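# Why do snacks come in so many wrappers?

Have a look in your snack cupboard. Some packets are shiny, some are see-through, and some crackle so loudly that the whole house knows you're peckish! Every one of them is doing a job, and it starts with keeping the air out.

Air is brilliant for breathing, but it is hard on biscuits. It carries tiny bits of water that you can't see. Leave a crisp biscuit on a plate overnight and it soaks up some of that water, so by morning it bends when it should snap. We call that going stale. (Bread does things differently – it goes hard. Food is full of surprises.)

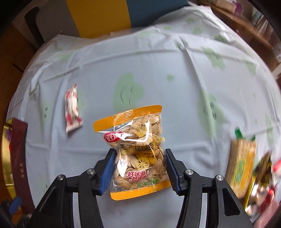
Seeds and nuts have another problem. They are packed with oil, which is what makes them taste so good, and when oil meets air for a long time it turns bitter. Grown-ups call this going rancid. Pumpkin seeds are a good example, and a clear packet lets you see the pale seeds before you open it. Look for the ribbed orange strips along the top and the bottom. Lots of plastic packets are closed like this: a machine squeezes two layers of film together with heat until they stick, and the ridges help press them tight. Did you spot the little notch at the top? A notch gives a tear somewhere to start, so you don't have to use your teeth!

## What about the shiny ones?

Foil-type wrappers often have a layer of metal so thin that you could never pick it up by itself. It keeps out air and it keeps out light too, and light can spoil the taste of oily foods. Chocolate bars and crisps are often wrapped this way.

## A box full of packets

A tin is a lovely place to keep snacks. It doesn't squash easily, so the biscuits at the bottom have a better chance of staying whole. Wrapping each snack separately helps as well – you can open one today and the rest stay fresh.

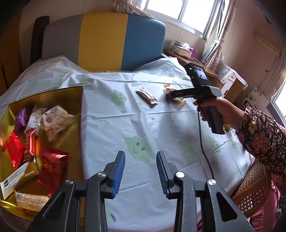

*Gold-coloured tin, lots of colours inside! Can you find the purple packet and the clear one with crumbly biscuits?*

## Try it yourself

You will need 2 plain biscuits, a plate and a small tub with a tight lid.

1. Put one biscuit on the plate and the other in the tub. Press the lid down firmly.
2. Leave them both in the same room until tomorrow.
3. Snap each biscuit close to your ear. Which one is louder?

Draw what you find and write down the sound each biscuit made. "Fwup" is a perfectly good science word.

*Written by Eliseo Quintero for the Brendley young readers' pages, 06/05/2018*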